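Robot Software, Unit 6: From camera picture to grasp on soft objects
Handout for the lab part, version of 24 October 2026

What you need before this unit
You should have finished Unit 5 (hand-eye calibration) and have the Stonder repository compiled on your account. If your calibration file is older than June, please make it again. The mounting plates were changed at that time and old files give wrong depth near the table edges.

6.1 Why cloth is a different problem
In Units 3 and 4 we worked with rigid objects. For a cube, six numbers tell us everything: three for position and three for rotation. When we know these numbers, the planner can take a grasp from the table of grasps and we are ready.

A T-shirt has no such six numbers. Every point of the fabric can move almost freely from its neighbors, so the full state is very large and we never measure it completely. Part of the fabric is always hidden under another part. For this reason we do not try to estimate the full state. We ask a smaller question: which points can be grasped now, and what will probably happen to the shape if we pull there?

6.2 The perception node
The node is called Fastum. It receives one color image and one depth image and gives back three things:

1. A mask of the garment.
2. A list of candidate grasp points, each with a score between 0 and 1.
3. For each candidate, a direction of approach for the gripper.

The mask is made first, and mistakes in it go into everything after. A dark shirt on a light cloth is the easy case for color. But the cloth under the shirt has creases also, and in the depth image a crease in the cloth and a crease in the shirt are nearly the same. If you use only depth, the mask will often leak outside of the hem. Bright patches of light are a second source of errors, so keep the exposure fixed during one run.

Small objects on the table must get their own class. Do not put them in "background", or the planner will think it can pass through them.

6.3 Choosing between candidates
Fastum scores edges and folds higher than flat areas, as the fingers need something to close on. Gathered fabric gets a high score too, but be careful with it. A gripper can easily take two or three layers there, and then the shirt comes up as a bundle. In our test set of 1,000 labeled grasps, 943 were marked as holding fabric after the lift, and this says nothing about how many layers were held. Please remember this when you compare your results with ours.

On the table for this exercise the right gripper is over the gathered end of a navy T-shirt, and the left one is over the side with the clamps and the knife. Think about which arm can move first without a new plan for the other. 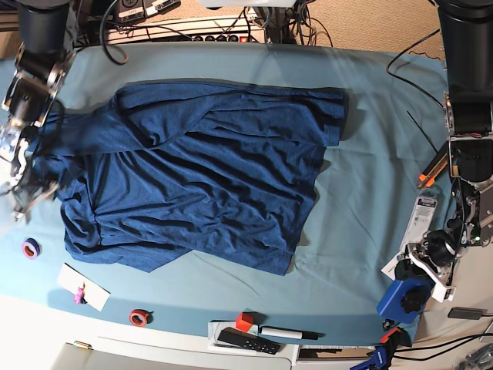 6.4 The planner and the obstacle map
The planner, Tapia, keeps one obstacle map for both arms. Each object mask is made bigger by 40 mm before it goes into the map. With many objects close together these zones join, and Tapia can report "no path" even when you see a path with your own eyes. Do not set the margin to zero. Lower it in small steps and write down each value.

Cables are the weak point of the map. They are thin, the depth camera sees them only in parts, and they move when the arm moves. We draw them by hand as boxes in the scene file - not elegant, but it works for the lab.

6.5 Exercise
a) Run Fastum on the recorded set and save the five best candidates for every image.
b) Find two images where the best candidate is on gathered fabric. Lower the weight gather_gain until a hem point wins. Report the value.
c) Plan both arms in Tapia, first one after the other, then together. Compare the planning time.
d) Explain in your own words one failure from the log. Half a page is enough.

Upload to Tindetari as one archive. Tests that run for more than 17 minutes are stopped by the server.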